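Flinik notebook, January, garment folding

Studded black garment first, spread on the light blue printed sheet with the studs to the left. Target stack width 48 cm.
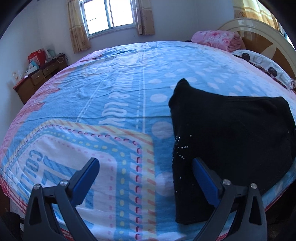

Fold order as in the Sketis sheet: sides in, then hem up. Room at 69% humidity – high for lint work. Lint roller still to be ordered from Barbieri. 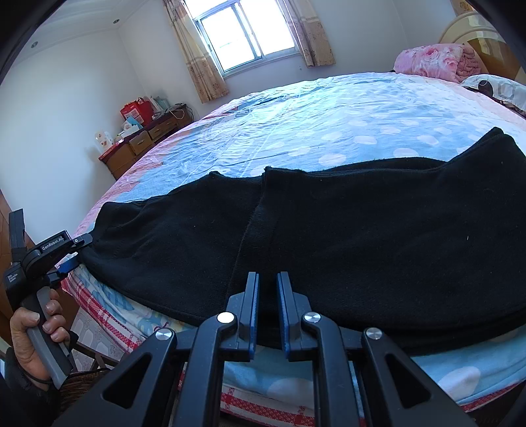 Does the fold need pressing before it is stacked?
Only at the thick edge, 2 passes with a flat hand. Stack weight limit stays at 900 g.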